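Skatora cell: setup and upkeep notes
Maintained by Ezekiel Calloway, Clirnthorpe lab

Welcome to the Skatora README! It covers how we keep our two-arm tabletop cell running, from first power-up to the small repairs that keep coming back. The recordings that go with it are in the Mustlow folder, 2,007 episodes so far, and we're really happy with how steady the newer ones are.

Start-up
Power the arms first, then the grippers, then the head camera. Wait for both grippers to finish their open-close check before you put anything on the tables. Run the Menon script with the tables bare, then lay out the objects for the task. If you bump a table after that, run it again - it only takes 2 minutes and it saves a whole afternoon of crooked grasps.

The candy jar layout is a favorite of mine. Lollipop sticks are thin and they lean every which way, so a finger that has drifted even a little shows up right away.
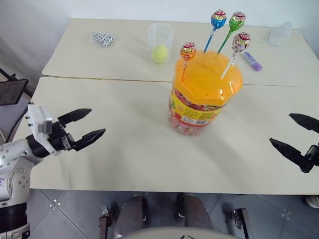 How often do the gripper fingers need to be checked?
Every 12 hours of run time, and after any hard contact with a table. Close them by hand command and look for a gap at the tips. If there is one, loosen the finger screws, square the tips up and tighten again.

Weekly care
Wipe the fingertips with a dry cloth. Follow each arm cable from base to wrist and feel for stiff spots. Push the tables back together if the seam has opened up.

Known problems
Wrist mount screws on the left arm work loose. Thread locker helped a lot!
Episodes recorded before June use the old table height - load them with the legacy flag.

Last edited 2021-11-16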